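We use cookies to keep you signed in and to remember your language. Accept | Settings

Support forum > Power and charging > Ticket: Priltier desk strip, USB side stops, sockets still work

Status: open
12 comments

Hello,

I write about a Priltier power strip, the white one with a round switch and three USB ports at the end. I bought it in December from the Bălan shop. The problem is only with the USB part. The normal sockets give power all the time, but the USB ports stop after more than 15 minutes and then nothing charges until I switch the whole strip off and on again.

I have read the other tickets before I opened this one, and I have tried the things that were suggested there. I put my notes in order.

Test 1. One phone in the top port, nothing in the sockets. It charged until 70 percent and did not stop. I thought the problem was gone.

Test 2. Same phone, plus a tablet in the middle port. Both stopped together. The light of the switch stayed on. Off and on, and they charged again, then the same stop.

Test 3. I changed both charging cables for new ones, brand Sikik. No difference. The old cables work well with a wall charger, so I do not suspect them.

Test 4. I plugged the strip in another room, directly in the wall. Before, it was in an extension. The stop came again – a little later, I think, but I did not measure it exactly.

Test 5. A small Fidel desk fan in one of the sockets, two devices on USB. The fan kept running when the USB stopped. I also tried a 700 watt kettle in the socket, alone, and it boiled normally. I know a kettle is not nice for a desk strip, it was only one time.

Test 6. Two devices again, but in the top and the bottom port. Same result as in Test 2.

So my conclusion is that the ports share one small supply inside, and it protects itself when 2 devices ask for power. What I do not know is if this is normal for this model or if mine has a fault. The leaflet gives one number for the USB output and does not say if it is for each port or for all of them together.

My questions:
– Is the USB number on the leaflet for one port or for the total?
– Should the ports come back alone after a pause? I waited during lunch and they did not.
– If it is a fault, do I send the strip back to Bălan or to Priltier?

I have not opened the case and I will not do it. The receipt I still have.
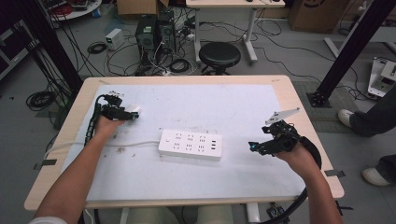
Mine did the same with a phone and a tablet. Support told me the number is for all ports together, but they also said the USB side must come back by itself after the devices are unplugged. Did you take both plugs out when you waited at lunch? If you did and it stayed dead, I would ask for a replacement. I sent mine to the shop with the receipt, and they took it.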